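Budgeting for a two-arm tabletop robot station

A two-arm tabletop station is a small robot work cell in which a pair of light arms share one work surface. Budgeting for one is a lively subject among schools, labs and small workshops, as a complete station can now cost less than a single industrial gripper did a generation ago.

Main costs

The arms are the most visible expense, but they seldom make up the whole bill. The Tekleab planning sheet, a widely copied template, puts a basic station at $2,932, with $1,222 of that going to the arms. The rest covers the frame, power supplies, cameras, a computer and spare parts. Cables are the line most often forgotten, and longer ones are well worth the few extra dollars!

Frame and work surface

Buyers choose between clamping the arms to an existing table and bolting them to a dedicated frame. A frame costs more up front and saves a great deal of realigning later. Walls in a plain color are a cheap and wonderfully useful addition, keeping the background steady for the cameras. Glossy tops wipe clean easily but throw reflections, so some plans include a matte mat as well.

Reach should be settled before the frame is ordered. Facing arms need to meet comfortably near the middle of the table, with room behind each shoulder for the cable to swing.

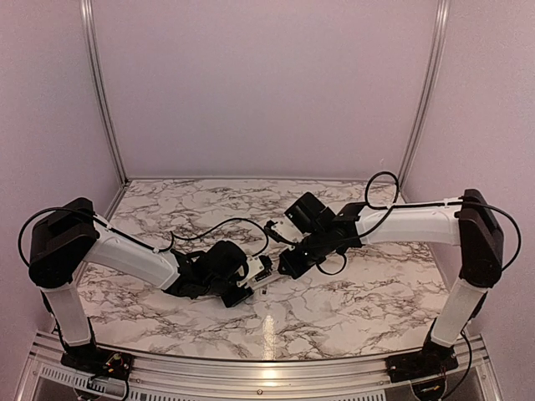

Spares and running costs

The Koltel guide suggests setting aside 12 percent of the purchase price each year for gripper fingers, motors and cables. Stations in daily classroom use may need 19 percent.

See also

Testanix starter cell
Stilter frame system
Robot end effector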